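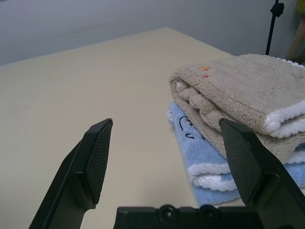 # Towel Folding and Shelf Space: Project Report

Liesl Eberhard and Suha Zein
Handed in Tue 24 September

## What we wanted to find out

Short version: does the way you fold a towel change how much shelf you need. The linen closet at Kincombe (student housing, east wing) is always overflowing, and we both live there, so. Topic picked.

Three folds on the plan at first, then two. The rolled one got dropped. Rolls kept unrolling whenever anybody took one off the pile and we ran out of patience.

## Materials

- towels in mixed colors, incl. tan, blue and light green
- beige table, second smaller one behind it against the wall for parking stuff
- the Brunner closet shelf, 30 inches wide
- tape measure, masking tape, notebook
- Ureo detergent, same dose each wash

All towels washed before we began and dried flat. No fabric softener. Suha's idea, softener makes them slippery and the stacks lean.

## The two folds

**Fold A, halves.** Long side in half, short side in half, then in half again. Fast. Leaves one fat edge and three edges showing layers.

**Fold B, thirds.** Long sides in to the middle so they overlap, then short side in thirds. Slower. Raw edges end up inside, only a smooth rounded edge faces out.

Rule for both: smooth with the flat of the hand after every fold, not just at the end. We skipped this on day one and had to redo the whole batch, the numbers were useless.

## Procedure

1. Lay towel on table, tag side down.
2. Smooth from the center out.
3. Fold A or B.
4. Stack, fat edges all the same way.
5. Wait 2 minutes for the stack to settle.
6. Measure height at the middle, write it down right away.
7. Unfold everything, shake out, swap folds.

Stacks were 4 towels high. Tried higher, they tipped.

We did 21 stacks total over the project. Would of liked more but the table was booked most afternoons.

## What happened

Fold A stacks came out wider and lower. Fold B narrower and taller, but much steadier. On the shelf that matters more than we expected, beacuse width is what runs out first. There was a lot of empty air above the old piles.

With Fold B we could fit one more stack side by side on the Brunner shelf. With Fold A the last stack hung over the end and slid off when the door was shut hard.

Thick towels behave different. The fuzzy ones puff back up after folding and the height reading depends on how long you wait. Hence the 2 minutes. Smooth thin ones barely move.

Edges are a problem too. A thick rim makes one side of the fold higher, so the stack starts to lean by the third towel. Fix: turn every other towel around. Works ok in halves, looks messy.
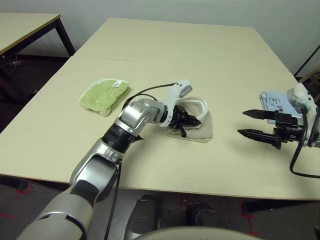

## Problems

- Table seam. If a towel lay across it we sometimes got a little crease and the fold started crooked. Moved nearer the front edge after that.
- Tags. Tag side down is in the procedure, but we forgot it a lot. A tag sticking out doesn't change the height, it just bugs whoever is looking at the shelf.
- Different folders. Liesl folds tighter. Her stacks were lower every single time, for both folds. We should have had one person fold everything and the other one measure. Found this out far too late.
- Tape measure is soft, bends. A ruler stood up against a book would be better.
- One page of the notebook got wet and we lost some Fold A heights. Those stacks were done over.

## Time

Didn't plan to time anything but people asked. Fold A is quicker, no question, especially the first few towels. The gap gets smaller once your hands know Fold B. We have no proper times so we aren't putting a number on it.

## What we'd tell the closet people

Thirds for bath towels, smooth edge out. Halves is fine for hand towels, they are small enough that it doesn't matter. Keep the thick ones at the bottom. Don't mix sizes in one stack!! That was the worst of the old closet by a mile.

Also maybe a label on each shelf. We used masking tape and it held up fine.

## Still to do

Follow-up is planned for November, when the winter blankets come out and the closet gets full again. Suha wants to try fitted sheets. Liesl does not.

Still need to give the Pranden shelf dividers a go, they came too late for this round. Stack heights are in the notebook, not typed up yet, will hand in with the second part.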